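Get Involved | Studies and Paid Panels
Print this page | E-mail to a friend
3 min read

How does your household do its laundry? Take part in the Dultmont Home Linen Study

We're looking for 186 households in and near Dultmont to join us for a friendly, rather nosy study of everyday washing. Tea towels, pillowcases, napkins, the flannel that lives behind the bathroom door: we want to hear about all of it!

The study is run by Fogh, a small textile research group based at the Piteo building. We've spent years testing fabric in the lab, and we love doing it, but a lab can't tell us how long people keep a favourite tea towel or why one drawer is always overfull. For that we need you.

What you'd be doing

You'd keep a simple laundry diary for 12 weeks. Most entries take a couple of minutes: what went in, which programme you chose, how you dried it, and anything you noticed (a new hole, a stain that wouldn't shift, a colour that ran). Paper or online, whichever suits you. At the start we give you a set of plain cotton cloths to use exactly as you'd use your own, and at the end we ask for them back, stains and all.

You'd also come to one session at Piteo, lasting an afternoon, where we sit down together with your cloths and talk through how they've worn.

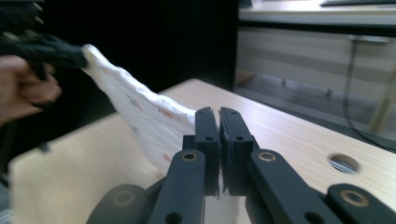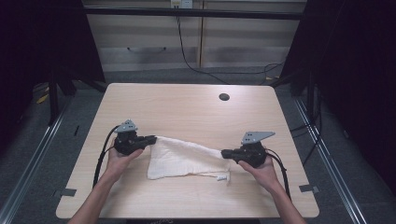 Tea, coffee and cake are provided, and we can arrange the session for an evening if you work in the day.

Who can join

Anyone aged 18 or over who does at least some of the washing at home. You don't need to be tidy or good at ironing. We're especially keen to hear from people who wash by hand, share a machine with neighbours or use a launderette, as we had far too few of you in the pilot. Large families and people living alone are equally welcome. One person per household, please.

If you use a fragrance-free powder for skin reasons, carry on with it. We won't ask you to change product.

What you'll receive

Each household gets £453 in three payments, plus bus or train fares to Piteo. You can keep your diary binder and the Drurnia drying rack that comes with the starter pack.

How to apply

Fill in the short form at the Piteo front desk or ask us to post you one. Forms need to reach us by 11 June 2025. We'll reply to everybody, including those we can't place this time, and starter packs go out 13 days after the closing date.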